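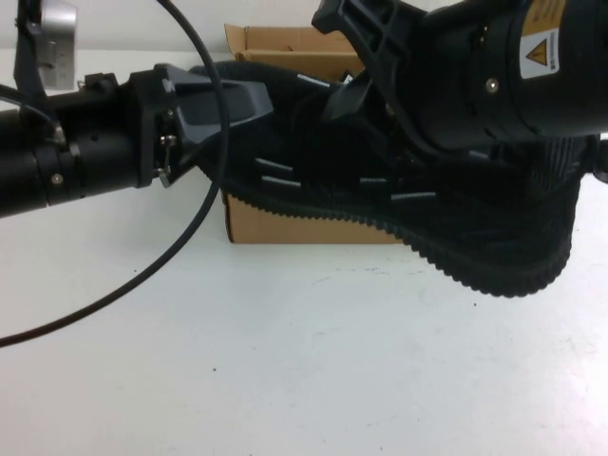 Two-arm packing cell: progress report to the Silberg fund

Jun 18, 2018
Site: Dostby workshop
Period covered: May to date

1. Where we are

The cell is set up and running single shoes into cartons under supervision. I would not call it more than that. The plan we signed asked for unattended runs by the end of this period, and we have not made one I would put my name to. The longest stretch without someone stepping in was 14 shoes, and a stretch of that length tells us very little.

2. Setup work done

Both arms have been bolted down again and leveled. The left arm comes in low and flat, the right arm reaches down from above, and the shoe is handled between them in front of the carton. This arrangement replaced the side-by-side layout in the Chaturvedi proposal, where the arms kept asking for the same space. It is better, but the clearance over the shoe is still tight when both grippers close in.

The brackets on both arms were refitted in May after the screws worked loose. We now check them every 300 cycles. Mitach, who supplied the brackets, say this should not be needed. Our log says otherwise, and I will keep the check until they can show me why I should drop it.

3. Cables

Cable routing is the weakest part of the cell. The long black cable on the left hangs in a wide loop past the gripper mount and down across the table. It has enough slack for the full reach of the arm, and too much for everything else. We have lost 3 shifts to connector faults on that side. New clips are on order, though I doubt clips alone will cure it – the exposed pins at the wrist need a cover as well, and no cover was included in the budget.

4. Test results

We logged 115 attempts with the knit shoe. Almost 300 were planned. Most of the shortfall was repair time, and the rest was recalibration after each repair. The software summary gives a success rate that looks good on paper, but it counts a shoe as placed when the gripper opens, wherever the shoe ends up. I have asked for that to be changed before any rate is quoted to the fund.

5. Next period

Reroute the left cable and fit a cover over the pins.
Repeat the knit shoe test from zero, with placement checked by eye.
Hold off on pairs and on other shoe types.

We are not asking for more money in this report. If the cable work fails, we will ask for a different wrist connector and send a price with the request.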